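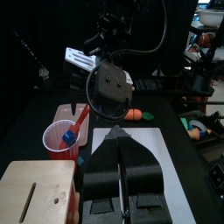
The Case Against the Louder Reissue

2021-04-22

A remaster is a set of decisions about level, equalization and noise. The listener is rarely told what those decisions were. The sticker on the shrink wrap says the album has been remastered, sometimes "from the original tapes," and the price goes up. I think labels should be required by their own customers, if by no one else, to print what was done.

The Dukinico reissue of the Osthorpe album is a useful case because both versions are easy to compare. The first CD was quiet by present standards. Its peaks were left alone, and the snare on the opening track stands well clear of the guitars. On the reissue the average level is up by 7 dB. The peaks could not go up by the same amount, so a limiter took them off. At matched volume the snare on the new version is softer than on the old one, and the tail of the reverb is louder. That changes the mix. A drummer and an engineer agreed on a balance in the studio, and a limiter changed it decades later.

The matched volume part matters. Most people who say a remaster sounds better have played it second, at the same knob position, and heard a louder record. Louder wins nearly every casual comparison. Turn the new one down until the vocals sit at the same level and play 20 seconds of each, switching back and forth. On the Osthorpe album the difference in level disappears, and what remains is a bit more bass, a bit more top end and a flatter drum kit.

I do not object to the bass. The first CD was likely cut from a tape prepared for vinyl, with the low end trimmed so the needle would stay in the groove. Putting that back is a correction, and it is the kind of correction a reissue is for. The same goes for fixing a tape that ran slightly fast, repairing a dropout, or replacing a copy of a copy with the real master. These are repairs. Limiting is a preference, and it should be labeled as one.

The usual defense is that people listen in cars and on trains, where quiet passages get lost. This was a fair point when the disc was the only thing in the player. It is weaker now. The large streaming services adjust playback level by default, so a loud master is turned down to sit beside the others. The listener gets the damage from the limiter and none of the added volume. A car or phone can also compress the signal at playback if the owner wants it. Compression applied at playback can be switched off. Compression printed into the file cannot.

Remixes are a separate matter and are often confused with remasters, partly through the fault of the labels. A remaster starts from the finished stereo tape. A remix goes back to the multitrack reels and sets the balance again from nothing. The Inent box of Prasertsri's second album has both, spread over 3 discs, and the back cover calls all of it "newly remastered." Disc two is a remix. The organ is up, the backing vocals have moved from the center to the sides, and two songs run longer because the fades were not repeated. I like it. It has more air in it, and the bass part on side two can be followed for the first time. But a buyer who wanted the record as it was released in its own day would need to read the fine print inside the booklet to find out which disc to play.

There is also the question of what happens to the earlier version. In January the original mix of the Prasertsri album was still available on the service I use. It has since been replaced by the new one, under the same title, the same cover and the original year. Anyone who comes to it now will hear a record that did not exist until this box was made. Book publishers mark a revised edition as revised. I see no reason music should be held to a lower standard, given that the field for that text already exists in the metadata.

Vinyl does not solve this, despite what is said about it. Many new pressings are cut from the same digital file as the CD, limiter and all. The format restricts how loud the groove can be cut, but it does not put back peaks that were removed earlier. An edition of 1,000 numbered copies on colored vinyl is still only as good as what was sent to the lathe.

What I would like to see on the back of a reissue is short. Name the source tape and its generation. State whether the program is the original mix or a new one. State whether limiting was used, and give a dynamic range figure for each side or disc. It would take less space than the thank-you list – and a good deal less than the essay about the cultural moment.

Until that happens, I would keep the old CD. Secondhand copies of the first Osthorpe pressing are still cheap, mostly because sellers assume the reissue made them obsolete.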